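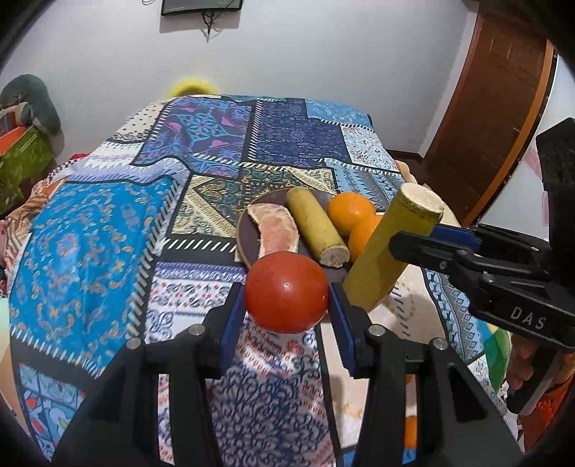 과일 한 접시 이야기: 토마토, 자몽 사촌, 귤 친구들, 그리고 사탕수수

어린이 여러분, 안녕하세요. 오늘은 과일과 그 친구들에 대하여 같이 알아보겠습니다. 과일은 매일 먹지만, 어디에서 자라고 왜 달고 왜 신지 생각해 본 적이 있습니까? 저는 어렸을 때 그런 질문을 아주 많이 하는 아이였습니다. 어른들이 조금 귀찮아했습니다.

이 글은 천천히 읽어도 됩니다. 어려운 말이 나오면 옆에 쉬운 말로 다시 써 놓았습니다.

토마토는 과일일까요, 채소일까요?

이 질문은 교실에서 자주 싸움이 되는 질문입니다. 식물을 공부하는 사람은 토마토를 열매라고 부릅니다. 꽃이 핀 다음에 그 자리에서 생기고, 안에 씨가 들어 있기 때문입니다. 그런데 요리하는 사람은 토마토를 채소와 같이 쓸 때가 많습니다. 국에도 넣고, 볶음에도 넣고, 샐러드에도 넣습니다. 그래서 두 사람의 대답이 다르지만 두 사람 다 맞습니다.

토마토는 처음에는 초록색입니다. 익으면서 초록색이 없어지고 빨간색이 나타납니다. 빨간색을 만드는 물질의 이름은 라이코펜입니다. 수박의 속이 빨간 것도 같은 물질 덕분입니다. 물론 다 익어도 노란색인 토마토가 있고, 검붉은색인 토마토도 있습니다.

토마토의 껍질은 얇고 매끈합니다. 그래서 빛을 받으면 반짝반짝합니다. 모양도 여러 가지인데, 공처럼 둥근 것도 있고 조금 납작하게 둥근 것도 있습니다. 토마토를 가로로 자르면 안에 작은 방이 보입니다. 방마다 미끌미끌한 젤리 같은 것이 있고 그 속에 씨가 있습니다. 다음에 집에서 어른이 토마토를 자를 때 방이 몇 개인지 세어 보세요. 토마토마다 다릅니다.

익은 토마토를 잡을 때는 너무 세게 누르지 마세요. 속에 물이 아주 많아서 껍질이 터질 수 있습니다.

포멜로, 아주 큰 귤 식구

포멜로라는 과일을 먹어 본 친구가 있습니까? 포멜로는 귤과 같은 식구인데 몸이 훨씬 큽니다. 무게가 2킬로그램이 되는 것도 있습니다. 아기를 안는 것처럼 두 손으로 들어야 합니다. 더운 나라에서 잘 자라고, 동남아시아의 시장에 가면 높이 쌓아 놓고 팝니다.

포멜로는 껍질이 두껍습니다. 껍질을 벗기면 하얗고 폭신폭신한 부분이 나오고, 그다음에 얇은 막이 나옵니다. 막은 속살을 싸고 있는 얇은 옷 같은 것입니다. 이 막은 조금 쓰고 질겨서 보통은 벗기고 속살만 먹습니다. 속살은 연한 노란색도 있고 연한 분홍색도 있습니다. 맛은 달고 조금 시원합니다.

자몽을 아는 친구는 포멜로를 보고 "자몽이다!" 하고 말할 수 있습니다. 그럴 만합니다. 자몽은 포멜로와 오렌지 사이에서 태어난 과일이니까요. 그러니까 포멜로는 자몽의 부모입니다. 위의 제목에는 제가 사촌이라고 썼는데, 부모라고 하는 것이 더 정확합니다. 미안합니다. 그냥 두겠습니다.

주황색 과일이 많은 이유

귤, 오렌지, 금귤은 모두 주황색 옷을 입고 있습니다. 이런 과일을 모아서 감귤류라고 합니다. 포멜로와 레몬도 감귤류입니다. 껍질에 아주 작은 점이 많이 있는데, 이 점은 기름 주머니입니다. 껍질을 꺾으면 주머니가 터지면서 좋은 냄새가 납니다. 눈에 들어가면 따가우니까 얼굴에서 멀리 하고 꺾으세요.

재미있는 것이 하나 있습니다. 일 년 내내 더운 곳에서는 귤 껍질이 다 익어도 초록색일 때가 있습니다. 밤에 날씨가 서늘해져야 초록색이 잘 없어지기 때문입니다. 그러므로 색만 보고 "이것은 안 익었다" 하고 말하면 틀릴 수도 있습니다.

감귤류의 속살은 조각조각 나누어져 있습니다. 한 조각 안을 자세히 보면 물방울 모양의 작은 알갱이가 가득합니다. 알갱이 하나하나에 즙이 들어 있습니다. 귤을 씹을 때 톡톡 터지는 느낌은 이 알갱이가 만듭니다.

사탕수수는 풀입니다

사탕수수를 처음 보는 사람은 대나무라고 생각하기 쉽습니다. 길고 둥근 막대기 모양이고 마디가 있습니다. 마디는 손가락의 관절처럼 줄기가 나누어지는 곳입니다. 그런데 사탕수수는 나무가 아니고 풀입니다. 벼와 옥수수의 친척입니다. 풀이지만 어른 키보다 훨씬 높이 자랍니다.

우리가 먹는 부분은 열매가 아니라 줄기입니다. 줄기 속에 단물이 있습니다. 사탕수수 즙은 대부분이 물인데, 100그램 중에서 설탕이 15그램쯤 들어 있다고 생각하면 이해하기 쉽습니다. 공장에서는 줄기를 눌러서 즙을 짜고, 즙을 끓여서 물을 날려 보냅니다. 그러면 설탕 알갱이가 남습니다.

줄기의 색은 초록색, 노란색, 보라색 등 여러 가지입니다. 자른 곳을 만지면 거칠거칠합니다. 실처럼 가늘고 질긴 것이 많이 있어서 그렇습니다. 이것을 섬유질이라고 합니다. 사탕수수를 먹을 때는 딱딱한 겉을 어른이 칼로 벗겨 줍니다. 그다음에 속을 입에 넣고 꼭꼭 씹어서 단물만 먹고, 남은 섬유질은 뱉습니다. 삼키지 마세요. 이가 흔들리는 친구는 다음에 먹는 것이 좋겠습니다.

같이 해 봅시다: 눈 감고 맞히기

필요한 것은 접시 하나, 깨끗한 수건 하나, 그리고 집에 있는 과일 몇 가지입니다. 사탕수수가 없어도 괜찮습니다.

먼저 손을 씻습니다. 한 사람이 수건으로 눈을 가립니다. 다른 사람이 과일을 하나 손에 놓아 줍니다. 눈을 가린 사람은 만져 보고, 냄새를 맡고, 이름을 말합니다. 매끈합니까, 오돌토돌합니까? 무겁습니까, 가볍습니까? 토마토는 꼭지 냄새가 특별해서 금방 알 수 있습니다. 귤과 작은 오렌지는 많이 헷갈립니다.

다 하고 나면 공책에 그림을 그리고, 만졌을 때의 느낌을 옆에 한 줄씩 씁니다. 과일은 씻어서 가족과 나누어 먹으세요.

낱말 다시 보기

열매: 꽃이 핀 자리에 생기는 것. 씨가 들어 있습니다.
감귤류: 귤, 오렌지, 레몬, 포멜로 같은 과일의 식구.
마디: 줄기가 나누어지는 곳.
섬유질: 식물 속에 있는 실처럼 질긴 것.
즙: 과일이나 줄기에서 나오는 물.

글: 오델 어린이 책방 (Odell)
다음 글에서는 땅속에서 자라는 채소를 알아보겠습니다.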